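The Long Way Around to a Good Loaf

Aug 25, 2018

The baker at Esance was already two hours into her day when I arrived, and she had a bench scraper in one hand and my coffee in the other. She has run the bakery on the corner of Ballari Street for long enough that her first customers now send their children in with the money, and she had agreed to talk to me on the condition that I didn't mind her working while she did it. I didn't mind a bit. I could have sat on that flour bin until dinnertime.
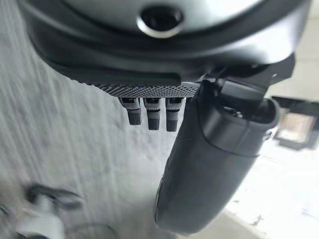
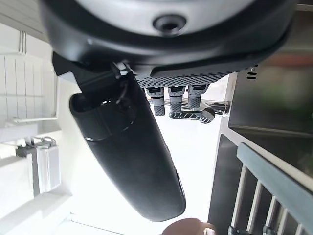 So what makes a sourdough loaf turn out sour one week and mild the next, when you swear you did everything the same?

"Temperature, most of the time," she told me. "Your kitchen in the spring and your kitchen in August are two different kitchens. A cool, slow dough usually gets you more of that vinegar tang, and a warm one comes along faster and tastes more like yogurt, softer and rounder. People write down the flour and the water and the salt to the gram and then never write down how warm the dough was."

She keeps her own notes in a row of school notebooks on the shelf over the sink, the covers gone soft from damp hands, and she pulled one down to show me. Each page had the weather at the top, then the temperature of the flour, then the water, then a line or two about how the dough felt. One entry said only "sulky." Another said "lovely, do this again," with no hint at all of what she had done. She laughed at that one for a good while.

Her starter came with her from Vasbridge, where she learned the trade in a bakery that sold mostly rye. She had gone there for a summer job washing pans, and stayed, and by the time September came around again she was shaping loaves on the night shift. "I was terrible," she said. "My loaves looked like slippers. The head baker would line them up at the end of the table and walk along them without a word, and then he would eat one with butter, standing up, and say it tasted fine. I've thought about that a lot. He could have been so unkind about it."

I asked whether the starter was really the same one after all these years, and she took the question more seriously than I had expected. She feeds it twice a day with the flour she has here, and the air is different, and the water is certainly different, so she supposes very little of the original is left in there. She still calls it the Vasbridge jar. When she goes to visit her sister, part of it travels in a cooler on the back seat, and the rest stays in the refrigerator behind the milk.

The flour is a story of its own, and she tells it at some length. For years she bought whatever the wholesaler had, and then a customer brought her a paper sack from the Zieliński mill, out past the reservoir, and asked if she would bake something with it. The first batch spread out flat as a plate. The second was nearly as bad. "Stone-ground flour drinks differently," she said. "It takes its time, and then it takes more than you thought. I was giving it water like it was the old flour and then handling it like the old flour, and it just lay down on me." She gave it a longer rest before the salt went in, and fewer folds, and somewhere in the second month it began to stand up.

Now the mill's flour goes into everything except the dinner rolls, which she says the neighborhood likes white and soft and would riot over. On a busy morning she bakes 120 loaves and 200 rolls, and on a slow one she bakes 40 loaves and has time to sweep properly. She likes both kinds of day. She was shaping all through this part of our talk, tucking each round under itself with the edges of her hands and setting it seam up in its basket, and I noticed that she never once looked down.

I wanted to know what she would tell somebody starting out at home, with one oven and a family that wants the kitchen back by five. She thought about it while she dusted the next basket.

"Bake the same loaf for a while," she said. "I mean it, the same plain loaf, until you're a little bored with it. Everybody wants to put olives in by the second week, and I love olives, but then you don't know if the dough was slack because of the weather or because you dumped a jar of wet olives in it. And let it get darker than you think. Most home bread comes out ten minutes early because somebody got nervous."

What about all the equipment, the special pots and the blades and the lamps? She has opinions there too, most of them generous. A heavy pot with a lid is worth having, and so is a scale. A razor blade is nice, though she used a steak knife for her first year at home and the bread opened up well enough. She is fond of an old enamel roaster she found at a yard sale, which holds a long loaf very nicely and has a dent in the lid that she has never bothered to hammer out.

We got onto stale bread after that, I think because I confessed to throwing mine away, and she put the scraper down for the first time all morning. Her grandmother made a soup of old bread, garlic and beans, with a little vinegar at the end, and she still makes it every week in cold weather. The crusts go in first so they have time to give up. Slices that are only a day old she fries in olive oil and eats with an egg, and the very last heels get dried in the turned-off oven and crushed for crumbs, which she keeps in a tin and hands out to anyone who asks nicely.

By then the first loaves were out and crackling away on the racks, and people had begun to gather at the front. She wrapped one for me in brown paper and told me to leave it alone until noon, when the inside would have had time to set. I got it as far as the parking lot.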